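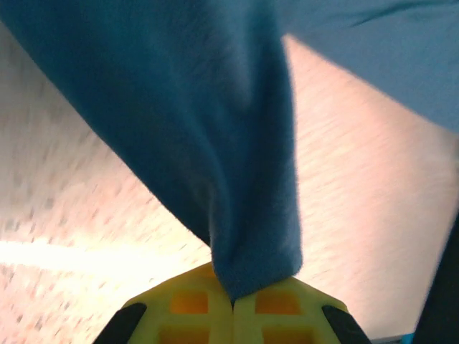
Keeping a Laundry-Folding Gripper Happy

I get more mail about fleece than anything else on this page, so let's do fleece. It sheds! A blue fleece pinched in yellow fingers looks so neat and simple, and meanwhile those fine loose fibers are looking for somewhere to settle. My arm lives on a bench in the utility room and spends its evenings picking up cloths, and most of my upkeep is lint.

Clean the seam first

Power off at the wall, then open the fingers by hand. Run a dry toothbrush down the line where the two halves meet -- straight down, no scrubbing side to side. Then do the little square pockets. I used to blow them out with canned air and all I did was move the fuzz into the wrist joint (ask me how I spent December).

Wipe the black pads

Damp cloth, drop of dish soap, second cloth with plain water, let them dry. Please don't use the orange degreaser. Mine went tacky for a week and hung on to every sock it met.

Check the close

Shut the fingers on a strip of printer paper and tug. It should hold along the whole seam. If one end slides out, loosen both finger screws, close the gripper, and tighten them again while it's shut. Tobiloba Effiong wrote in with that one and it beats the way I was doing it, which involved a shim and some bad language.

Turn the force down for fleece

I run mine at 70 percent for towels and a good bit lower for anything fuzzy. Grab it by a gathered corner and let the rest hang. If it slips, clean the pads again before you touch the setting.

Write down your cycles

There's a notebook on a string by my bench. The first set of fingers went 614 cycles before a rib cracked, the second made it to 1,018, and now I swap at 700 and keep the old pair in a coffee can for spares. Label them left and right with a marker -- I've put them on backwards twice.

Cable care is up next, once I've finished rerouting mine.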